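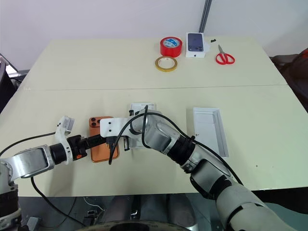

4 min read

Tenine bimanual handling project
Progress report to the Cattaneo fund, second period

The work since May has gone almost entirely into the phone and cable task. The first period covered single-arm picking and is closed. We are now training one policy to drive both arms at the Skotville bench: the left arm holds the phone, the right arm brings the charging cable to it.

Data. We recorded 1526 demonstrations by teleoperation. After review we kept 900 for training. Most of the rejected ones had the cable connector turned the wrong way in the gripper from the start, and the operator spent the episode fighting it. The tape, the scissors and the phone box stay on the far side of the table during recording so that the policy learns with ordinary clutter in view.

Method. The policy predicts short chunks of motion for both arms together. We tried training each arm separately and then joining them, and dropped that in June. The arms drifted apart by the time the connector got near the phone.

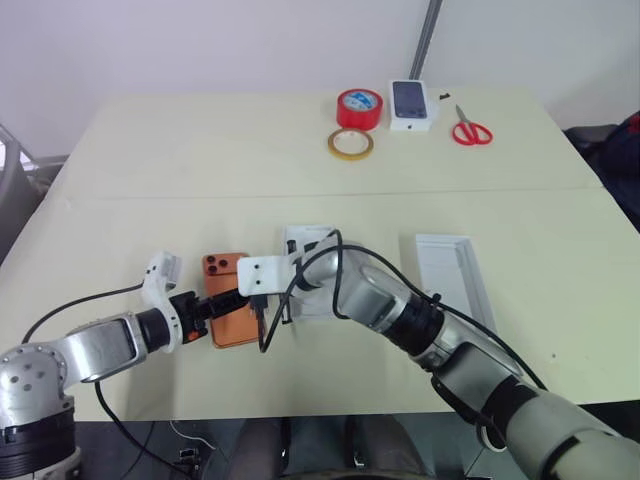
Left gripper on the phone, right arm with the charging cable.

Results. We ran 620 trials on the bench. Holding the phone is reliable. Bringing the connector close to the phone edge works in most trials. Final insertion is still the weak step, and we do not consider it solved. Two causes account for nearly all failures: the connector tilts as the cord swings, and the left arm lets the phone turn slightly under load.

Hardware. The white gripper parts were reprinted with a stiffer infill. Cable routing along the arms is still untidy and costs us time between sessions. Farnis has quoted for a proper cable guide and we would like to order it from the existing equipment line.

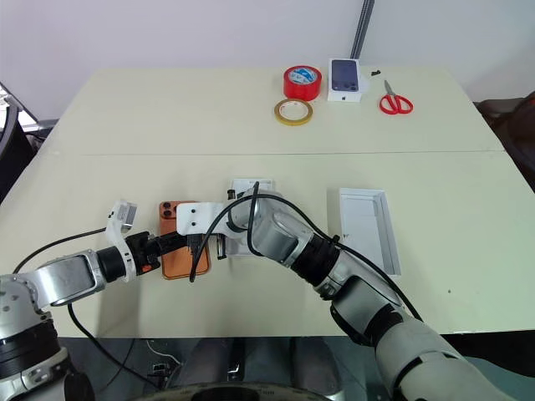 Demetrio Campos would prefer that we fix the grip before collecting more data, and wrote in his review that another large batch recorded with a turning phone "will only teach the policy to live with it."

We agree in part. The next period starts with new finger pads for the left gripper, then a smaller set of demonstrations limited to the last few centimeters of the approach. The budget is on plan. No change to staffing is requested.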